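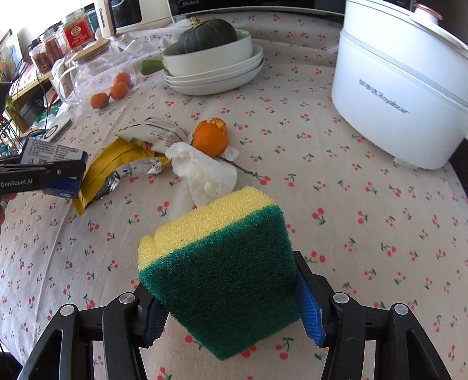 How long should a kitchen sponge stay in use before it is replaced?

Two weeks for a sponge used every day on dishes, and less if the foam has torn, stays sour after rinsing or no longer springs back when squeezed.

The two-week figure is the one we have used in the Longate kitchen for the past year, and it is the one now printed on the card above the sink. Members at the Tambunan Street kitchen have asked for the rest of the table-clearing procedure in writing, so it is set out below. It covers the sponge, the cloth, the food left on the table and the wrappers, in the order they are normally dealt with. Anyone on a July roster should read it again before then, as the winter lunches run longer and the tables carry more.

The sponge

We buy the ordinary two-sided type with yellow foam on one side and a dark green scouring pad on the other. The foam side is for plates, bowls, cups and wiping. The green side is for baked-on food on steel and for oven trays. It should be kept off non-stick pans, clear plastic and the painted rims of plates. A coloured rim dulls well before the rest of the glaze shows any wear, and the damage can't be washed out.

Foam usually fails first at the corners. A small notch in one corner does no harm on its own and the sponge can be finished out to its date. Once pieces are coming off in the water, put it in the bin. If the green layer is lifting from the foam along one edge, the sponge is also done, whatever its date, as food packs into the gap and can't be rinsed out.

Rinse the sponge in hot water after every use, squeeze it until it stops dripping and stand it on its long edge in the rack. Don't leave it flat in the sink or face down on a wet bench. A sponge laid flat overnight is still damp in the morning in most of our kitchens, and in the Deton kitchen, where the window doesn't open, it is wet.

Dish sponges don't go on the floor, the bin lid or the inside of the fridge. When a dish sponge reaches its date it may be cut across one corner and moved to the bucket under the sink, where it can be used on those jobs for one more week. The cut corner is the mark. A sponge with a cut corner doesn't come back up to the bench.

Clearing order

Take food off first, then rubbish, then dishes, and only then wipe. Wiping around objects leaves rings and pushes crumbs underneath plates, and the table ends up being wiped twice.

Whole vegetables and fruit go back to the pantry or the fruit bowl. Peeled or part-peeled fruit goes in a lidded container in the fridge and should be eaten that day or the next. Peel, twigs and leaves go in the compost caddy. Used tissues go in the general bin in all our kitchens. The Longate compost heap did take tissues for a while, but they matted at the top and Hafiz Wijaya, who turns the heap, has asked for them to be left out.

Wrappers need a moment's sorting. Soft plastic and foil-lined snack wrappers look alike once crumpled. The test is to scrunch the wrapper in one hand and let go. Plain foil stays in a ball. A plastic film with a metallic coating opens out again, and it doesn't belong with the foil. Clean foil is collected in the tin by the door and pressed together until the ball is the size of a fist, then put in the recycling. Small loose pieces of foil are lost in sorting and shouldn't go in singly. Printed paper packets often have a plastic lining. Tear one corner: if a clear film stretches along the tear, treat it as general rubbish.

Check each packet before it is thrown out. Half-used sachets have been going in the bin, and at Tambunan Street a folded packet of soup base was found to be nearly full. Fold the top over twice, clip it and write the day on the clip.

Stacked plates and bowls

Plates may be left stacked on the table between the end of cooking and the start of serving, with the largest at the bottom and all rims facing up. A bowl can sit on top of the stack. It shouldn't then be used as a stand for heavy produce if the stack is going to be moved. Lift the produce out, lift the bowl off, and carry the plates separately with both hands underneath.

Any plate or bowl that has held raw, unwashed produce is washed before it is used for serving, even where it looks clean. Pumpkins and squash carry soil around the stem and in the grooves. Rinse them under the tap and scrub with the vegetable brush, not the dish sponge.

Squash and zucchini

These two are often put away together and shouldn't be. A kabocha has a hard rind and is stored dry, whole and out of the fridge, with its stem left on. Snapping the stem off opens a soft spot where rot starts. It will keep for weeks in a cool cupboard with some air around it. Check the underside when you check the onions. Once cut, scoop out the seeds, cover the cut face and refrigerate. Use it within four days.

Zucchini has a thin skin and goes in the fridge crisper, unwashed, in an open paper bag. It marks easily and softens at the ends first. A short one is usually good whole for a tray bake. Longer ones with coarse seeds should be split and the centre taken out.

Mandarins keep for a week in a bowl and longer in the fridge. Leave any stem and leaf in place until the fruit is eaten. Pulling the stem can tear the skin at the top and the fruit then dries from there.

The tablecloth

Several kitchens now use pale printed cloths, including the beige one with red cherries. Light cloths show stains sooner, and this is useful on a shared table, but they need treating the same day.

For mandarin and other citrus juice, blot with cold water and then with a little dish liquid on a clean white rag. Don't use the green side of the sponge on any cloth. It raises the fibres in woven cotton and takes the print off coated cloth. Grease from foil wrappers and snack packets is treated with dish liquid left on for 10 minutes before washing. For pumpkin, scrape first and wash warm. The orange colour that is left generally fades if the cloth is dried in full sun.

Find out which type of cloth you have before washing it. A coated cloth feels slick, sheds water and is wiped down where it lies. It is never folded damp. A woven cloth takes up water within a few seconds and is shaken outside, then machine washed. Our cotton cloths go in at 32 degrees, or the nearest setting below it, with the print turned in. Shrinkage on the last two was worst along the length, so new ones should be bought with a hand's width of extra drop at each end.

Shake the cloth over the garden bed and not over the step. Crumbs on the step brought ants into the Deton kitchen twice last season.

Drying and checking

After the final wipe, let the surface dry before anything is put back on it. Boxes and paper packets left on a damp cloth pick up water from underneath, and the dye in some cardboard will transfer to pale fabric. We have one blue mark on a Longate cloth that six washes haven't moved.

The last person out checks the sponge rack, the caddy lid and the tin by the door. Sponge dates are written on the rack tag in pencil. If the tag is blank, treat the sponge as finished, start a new one and write the date in.

Supplies

New sponges are in the Hundedum cupboard, second shelf, behind the rubber gloves. The order sheet line is 2806. Please take one packet per kitchen and sign the sheet on the inside of the door. Spare pencil tags are in the same drawer as the packet clips. Requests for replacement cloths should give the table length and width, measured on the table and not on the old cloth.

Corrections to this item can be left in the Longate tray.

Recent items

Descaling the Tambunan Street kettle
Hundedum cupboard: what is kept on which shelf
Compost caddy liners compared
Why the Deton kitchen window is staying shut
Sharpening day, dates and drop-off
Lids without containers: please collect
July roster changes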